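Kimitthorpe ep 1077 - who altered the will? (SPOILERS)

soltmont_fan
Spoilers for July say Renji Tsuji confronts Chiharu Sugiyama over the Imai shares. The will read in ep 1077 leaves her 127 of them. In the pilot the total was 189. Who holds the other 62?

reelcount
The lawyer. He had the only key to the Kustotbridge office.

soltmont_fan
He gave up that key before the wedding. Rewatch the dinner.

reelcount
He gave up a key. The dialogue never says which one.

dubtrack9
The subtitles do say "office key." The spoken line is vaguer, so you may both be right. My money is on Renji. He is named executor and gains if the count stays wrong.

reelcount
Disagree. An executor can't vote the shares, per the hearing episodes. No motive.

dubtrack9
He can if Chiharu is declared missing - and the July preview has her boarding a train.

soltmont_fan
That preview was cut from two episodes. The coat changes between shots. I'd treat the train as unconfirmed and stick to the share count. I will recheck the pilot tonight at 9.
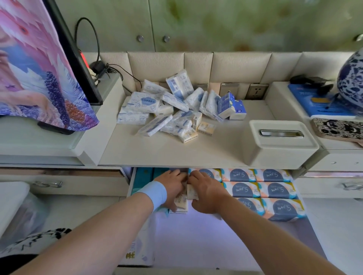 If the pilot says 189 in the spoken line too, the lawyer theory needs a second document.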